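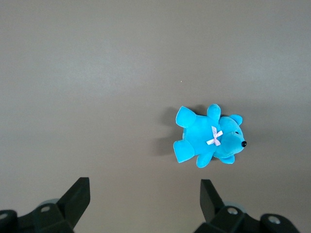
Jawad Chaudhry maintained for years that a grasping paper which reports only its success rate has left out the result. He wanted the failures sorted by cause, with the sorting rules printed beside them, and he sent back drafts that lacked them.

Chapter 6
Grasping Soft Objects from a Wrist View

The previous chapter dealt with rigid parts whose shape was known in advance. A bracket has edges, the edges can be matched to a model, and the grasp point follows from the match. Soft objects break this chain at the first link. A plush toy lying on its side has limbs that point wherever they happened to land, and its outline changes when a finger presses on it. No stored model will fit it closely.

This chapter takes up a method that does without the model. The policy receives one color image from a camera mounted at the wrist and returns a small motion of the gripper. It then receives another image, and so on until the fingers close. Both fingers stay in view during the approach, so the policy can judge the gap between them and the object directly in the image. A blue teddy bear above and to the right of the open fingers calls for a move in that direction, and the calibration between camera and arm matters less than it did in Chapter 5.

We follow the Skirnberg study throughout. Its training set held 700 demonstrations, each made by a person guiding the arm to a single soft toy on a plain gray surface. The plain surface was a deliberate choice. It removes clutter as a source of error and leaves two questions that can be studied separately: where to grasp, and when to close.

The test set used 18 toys that did not appear in training. Over the full set of trials the policy completed 495 grasps. A grasp was counted as complete if the toy left the surface and was still held when the arm stopped at its upper position. Toys that were lifted and then dropped were entered as failures, under a heading of their own.

Section 6.1 describes how the demonstrations were recorded. Section 6.2 sets out the network and its loss function. Section 6.3 goes through the failures. Most of them fall into two groups. In the first, the fingers close on an arm or an ear, where there is too little stuffing to hold. In the second, the fingers close too early, with the toy touching only one of them. Small trim such as a neck ribbon raises a related question, since it stands out strongly in the image and offers almost nothing to grip. Section 6.4 compares the method with the Sethi planner, which picks a grasp point once from a fixed overhead camera and does not correct it afterward.

Readers who skipped Chapter 5 should look at Section 5.2 before going on. The notation for the wrist frame is introduced there and used here without change. Exercises begin after Section 6.4, and those marked with a star require a working arm.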